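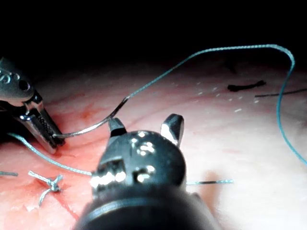

How to Sew Up a Split Seam with a Ladder Stitch

If you have a favorite cushion or a stuffed bear with its insides peeking out, the ladder stitch is going to become your best friend. My aunt taught it to me at her kitchen table one September when I was far more interested in the cookies, and I have used it on just about everything since, including a winter coat I should have given up on years ago!

You will need a hand sewing needle, a pair of small sharp scissors, a few pins and some all-purpose thread that matches your fabric. If you can't find an exact match, go a shade darker. Cut a piece 16 inches long for a short split, or up to 40 inches if you plan to sew with it doubled (any longer and you'll spend the afternoon picking out tangles).

Start by snipping away the old broken threads, and poke any stuffing back inside with the handle of a spoon. Fold both raw edges in along the old seam line and press them with your fingers. Pin if the fabric is slippery.

Knot your thread and bring the needle up from inside one of the folds, so the knot hides in there. Now go straight across to the other fold and slide the needle along inside it for the width of a grain of rice, then out again. Cross back over and do the same on the first side. Keep going like this, back and forth, and you'll see the little rungs of the ladder forming – it's a very satisfying thing to watch.

After five or six rungs, pull the thread gently in the direction you're sewing. The edges should draw together and the rungs slip out of sight. If the fabric puckers, ease it flat with your thumb before you carry on.

At the end, take two tiny stitches in the same spot, make a knot close to the fabric, then push the needle in beside it and out an inch away. Give a small tug to pop the knot under, and trim the tail.

Velvet and other thick fabrics like a slightly longer stitch, so try a few on a scrap first.

Posted by Clotilde Leclerc, 10 October 2020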